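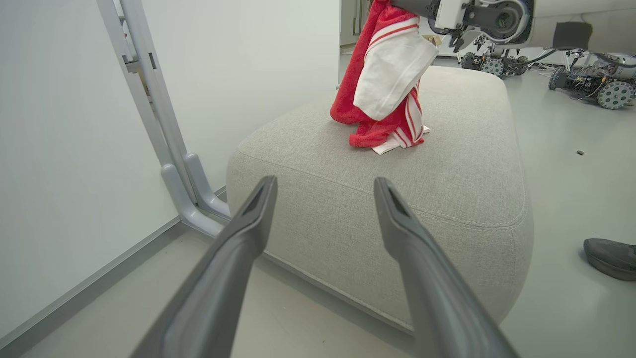 4.2 The soft seat as a sorting place

When we began the Firnside study we expected the story of household laundry to be told at the machine, the airer and the wardrobe. What delighted us was how much of it belongs to the stretch in between, when clean things have left one place and have yet to reach another. We call this stretch the pause, and the low padded seat is its natural home! Of the 50 households who kept a laundry diary for us, 29 named a sofa, a footstool or an ottoman as the first place they put towels down, well ahead of beds and tables.

The reasons people gave were wonderfully practical. A seat is at a good height for someone standing and for someone kneeling. It has no hard edge to catch a loop of terry, and a towel dropped on it in a heap stays in a heap (one diary praises this at length). Pareo, the coding scheme we built for the diaries, has separate marks for a heap, a drape and a fold, and it is the heap that turns up most often beside the word "later".

Towels and clothes part company early. Towels are lifted, shaken and folded where they lie, while clothes tend to go back into a basket to be carried on. We had treated the basket as a simple carrier at first, but the diaries made us think again. It is a store, a reminder and sometimes a drawer with handles. Figure 6 has a basket on the floor by the seat, with a red jersey lettered BULLS and a white garment in it.

Figure 6. Basket at floor level beside the seat.
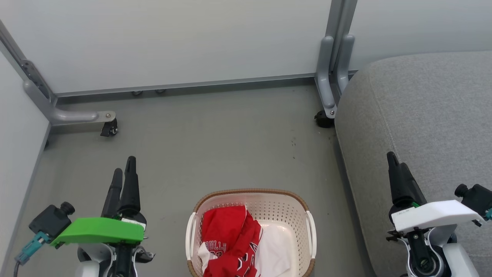

Nkrumah Akolgo told us that a basket left on the floor gets emptied a day sooner than one put up on a chair, for the plain reason that people grow tired of stepping round it, and that he would never lend his to anyone. Several diaries agree with him on the first point. We find this a lovely result, and one that asks for a proper test: the Avmont households, who joined in February, keep their baskets in cupboards, and their pauses are longer than those at Firnside.

Sports tops deserve a note of their own. They are seldom folded at all, and in the diaries they move from basket to wearer with nothing in between. Gyamfi's rule of thumb, that a garment is folded only if it will be stacked, fits these entries very well. It fits the towels too, which nearly always end up in a pile on a shelf. We return to stacking, and to the awkward case of the fitted sheet, in Section 4.3.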